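Laltau Manipulation Cells: Operating Rules FAQ
Maintained by Gobnait Mulligan. Last revised September 2023.

Which objects may be used in a pick-and-place run?
Only objects on the Harkex list. Toy fruit and plastic baskets are approved for one-arm and two-arm runs. Glass is not. Nothing on the list weighs more than 900 grams. 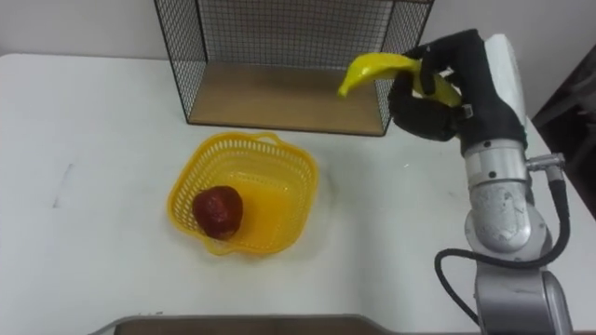

Substitutions need a signed entry in the run log before the arms are enabled. A lookalike in a different size counts as a substitution.

When are both arms required?
For moving any container with something in it. Both hands close on the container before it leaves the table, and the lift is made at the reduced speed setting. If one hand loses contact, stop the run and log it as a fault.

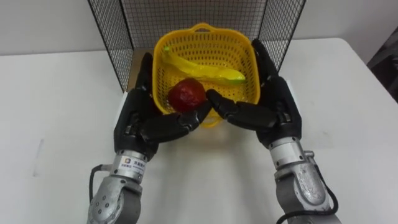 How close may an operator stand?
No closer than 2 meters while the drives are live. The operator holds the stop button for the whole run. It may not be left on the desk.

What has to be checked on the floor?

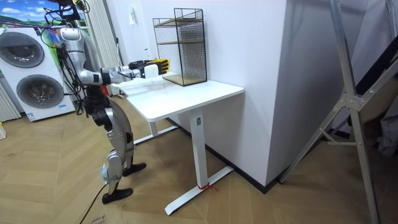 Floor checks are done before power-up and again after every 30 runs. Walk the full length of each cable. A power cable lying across the floor near the robot's feet, as on the wood floor by the desk, must be recorded with its position. Joint covers are inspected separately, every 2,000 cycles.

Who approves exceptions?
Rhodri Nicholas, in writing. Exceptions granted before July have expired.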